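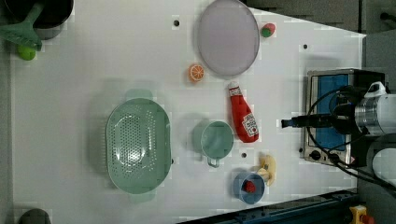 Chapter 6
Setting Up a Play Kitchen

A play kitchen gets more use than almost any other part of an early childhood room. Children cook, serve, shop, argue over the menu, and start again. This chapter covers the choice of items, how they are stored, and how they are put away at the end of a session.

Most play kitchens mix two kinds of things. Some are toys made for pretend use, such as a banana, an orange slice, or a bottle of ketchup. Others are ordinary kitchen items: a measuring cup, a colander, a bowl, a spatula. Both kinds have a place. Toy food is easy to recognize and stands up to rough handling. Real utensils have the weight and shape that children know from home, and they can be used later for sand, water, or actual cooking.

The Daltley preschool, which appears in several chapters of this book, recorded 784 play kitchen sessions over one school year. Staff noted which items the children picked up first. Containers came out ahead of food. A bowl or a pot was the starting point in most sessions, and the food was then collected to fill it. A small group of items was often enough to keep play going until snack time.

Appliances need more thought. A toaster oven has a door and control knobs, and children will try all of them. If a real appliance is used as a prop, it must never be plugged in, and the cord should be removed by a qualified person. The Stutness checklist at the end of the chapter gives the full set of safety points.

Sorting is the other main use of the play kitchen. Fruit can be grouped by color, by size, or by whether it is whole or sliced. Dishes can be grouped by what they hold. A colander raises a good question, as it looks like a bowl but lets water through.

After reading this chapter, you should be able to:
choose a starter set for a group of children
explain the difference between toy and real items in play
plan a sorting activity using food and dishes
set up a cleanup routine that children can follow

Key terms: prop, open-ended play, sorting rule, cleanup routine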